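Research Notebook, Income Equities Desk
November, entry 4
Kept by Siv Midtbø. Read by Valter Wikström.

Purpose of this entry

To record the rerun of the dividend screen following the correction to the payout data, and to set down the treatment of special dividends before the next review. Colleagues working from the previous entry should use the settings given in this one.

Starting point

The screen as it stood ranked companies by trailing yield and then removed any name whose payout exceeded its earnings over the same period. Riet De Haan pointed out at the last review that the trailing figure included one-time payments. A company that had sold a division and passed the cash to shareholders would therefore rank well above a company with a steady and rising payout. Strömberg was the clearest case. Its position near the top of the list rested almost entirely on a special dividend that the board has given no sign of repeating.

The earnings side had a separate fault. Gains from asset sales had been left in net income, so the payout ratio looked comfortable in exactly the cases where it deserved a second look.

Changes made

Special dividends are now held in their own column and do not enter the yield used for ranking. They remain in the total return series, where they belong.

The payout ratio is calculated twice, once on adjusted earnings and once on free cash flow. A name must pass both tests to stay on the main list. A name that passes only one goes to the watch list with a note stating which test it failed.

The starting universe is unchanged at 1,000 companies. Gøran Midtbø asked whether it should be cut down by market value first. We left it alone for this run so that the old and new results could be compared directly.

Results

Strömberg dropped off the main list, as expected. Its regular dividend is covered, but the yield without the special payment falls below our floor.

Plivomine stayed on the main list and moved up. Its payout is modest against both earnings and cash flow, and the board has raised it in each of the years we hold. The company reports in two currencies and the conversion in our file was done at year-end rates. I changed this to the rate on the payment date. The effect on the ranking was nil, but the history now agrees with the company's own table.

Prorau passed on earnings and failed on cash flow. Capital spending has been heavy for three years and the dividend has been paid partly from new borrowing. Management describes the spending as near its peak. That may prove correct, but the same statement appears in the prior annual report. Watch list.

Dollow failed both tests. The high yield reflects a falling share price and an unchanged dividend, and I would expect the board to review the payment. Valter Rønning disagrees on this point and considers the dividend safe through the next refinancing. His reasoning is that the debt is mostly fixed and the nearest maturity is small. I have recorded his view here at his request. The name stays off the list under the rules as written.

Checks

I recalculated the yields for the top of the list by hand from company filings. All agreed with the file except one, where a stock split had been applied to the price and omitted from the dividend. Corrected, and the screen run again from the beginning. The order of the first four names did not change.

The split adjustment is done in a script that has had no owner for some time. Riet will take it over and add a test that compares price and dividend adjustments for every split date.
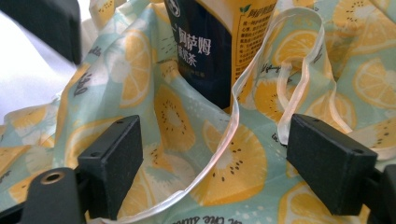
Open items

1. Decide on a length of dividend history. The present rule requires five years, which excludes several recent spin-offs with sound coverage. Valter Wikström favors counting the parent company's record where the business is largely the same. I am cautious, as the parent's policy does not bind the new board.

2. Banks and insurers. Free cash flow means little for either group, and both are passing or failing for the wrong reasons. Until a capital-based test is written, they are marked "not rated" and should not be quoted from this screen.

3. Withholding tax. Yields are shown gross. Gøran is preparing a net column for the two account types we serve.

4. Prorau's cash flow statement to be reread when the next quarterly report is filed, with attention to leases — these were moved between sections last year and the older figures were not restated in our file.

Previous output has been kept in the archive folder under the old settings, marked as superseded.

S.M.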